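Name Days Are the Best Holiday You Aren't Celebrating

November 21, 2020

I grew up in Narton with one party a year, on my birthday, and I thought that was the whole deal. Then I rented a room from Iveta Šindelář, whose kitchen calendar had a first name printed in nearly every square, and I have been a happy convert ever since!

A name day works like this. The calendar gives a date to your first name, often one that goes back to a saint's feast, and on that date people wish you well. In Czech families you might get flowers, a chocolate bar, a phone call from an aunt. Then everyone goes back to work.

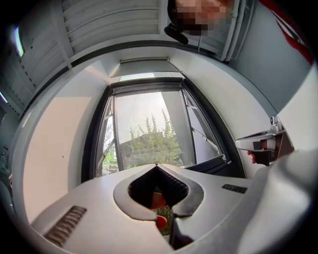
Small is the point

What I love is how little it asks. A birthday comes with a number attached, and past a certain age some of us would like to skip the number. A name day never asks how old you are. You turn 18 once, but you can be an Otakar every August for your whole life, and my friend Otakar Hudec gets a cake from the Kollár bakery each time (poppy seed, always, and I always get the end piece).

It's also public in a way birthdays aren't. I have no idea when my mailman was born, but I know his name, so I know when to say something nice to him.
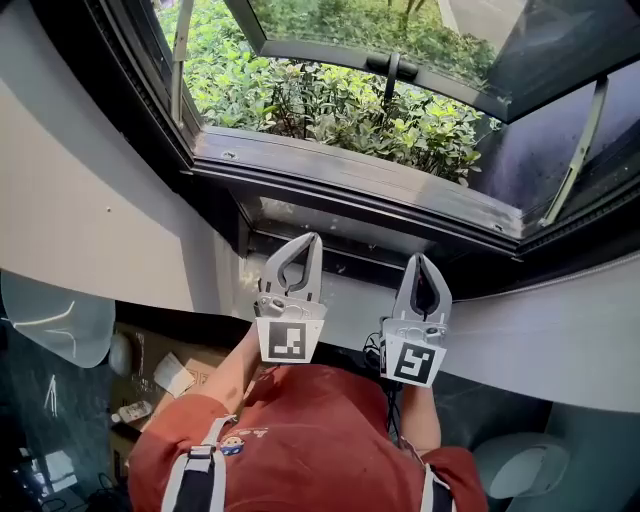 Hands full at the open window.

What about the names that aren't there?

Fair question, and the best argument against me. Mingxuan Yin, who sings in the same choir I do, looked herself up and found nothing. Some people also feel that a custom with church roots should stay in church. I respect that, and if your family marks the day with a candle and a prayer, please keep doing it.

But calendars have always changed. Names get added, others slip off, and countries don't even agree on the dates. So we picked a square for Mingxuan together, wrote her in with a pen, and sang to her in the parking lot. It felt as real as any other date on the page, and I'd happily do it for 100 more people. 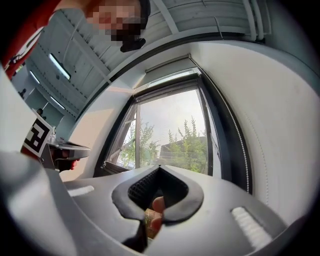 Beverley Tomoana

Start with one person. Look up a neighbor's name tonight, or choose a blank square if it isn't listed, and put a note on the fridge so you remember. Mine currently says "Stepan, day after Christmas, bring walnuts."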